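The Shared Microwave Deserves a Policy
Opinion, by Anca Costache, Workplace Standards Desk, Prillmont

Most organizations that provide a shared microwave have written rules for the printer, the parking spaces and the meeting rooms. Few have written a word about the appliance that their staff open more often than any of these. Prillmont believes this omission should be corrected, and that the correction need not be expensive.
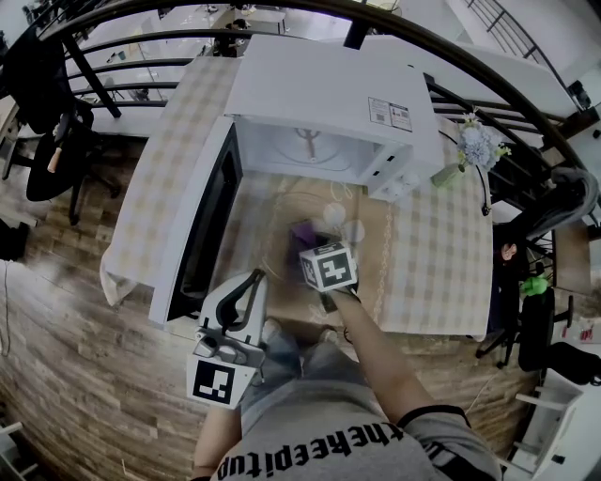 A cleaning contract does not settle the matter. Contractors at most sites wipe the outside of an appliance and leave the cavity alone, as their terms permit. Responsibility for the inside therefore falls to whoever is bothered by it first, and that person soon grows tired of the task. Two minutes with a damp cloth at the close of the lunch period would serve every user better than an occasional deep clean.
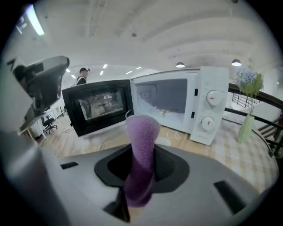 Where the Appliance Stands

Placement is treated as a question of outlets. It should be treated as a question of use. A door that opens to the left needs clear space on the left, and a person holding a hot dish needs somewhere to set it down. Good lighting matters as well – crumbs left in shadow remain there.

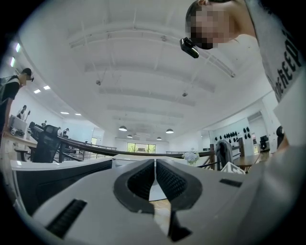
Page last changed: October

Some managers object that a written rule for so small a matter is heavy-handed. My colleague Nhàn Đào has made this argument to me with some force. I respect it, but an unwritten rule favors those who ignore it.
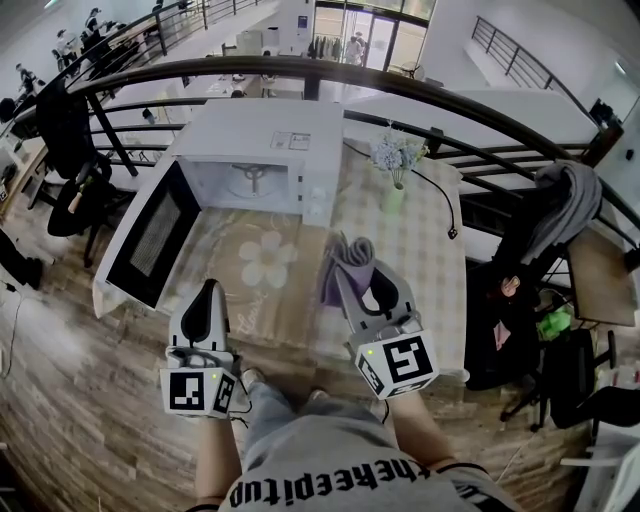 Shared equipment is cared for when its surroundings suggest that care is expected. This is the strongest case for modest spending on the table itself. A checkered cloth, a flowered placemat under the oven and a small green vase of artificial flowers do not clean anything, yet they mark the spot as part of a room that people keep. We would ask employers to begin there, and to post the wiping schedule beside it.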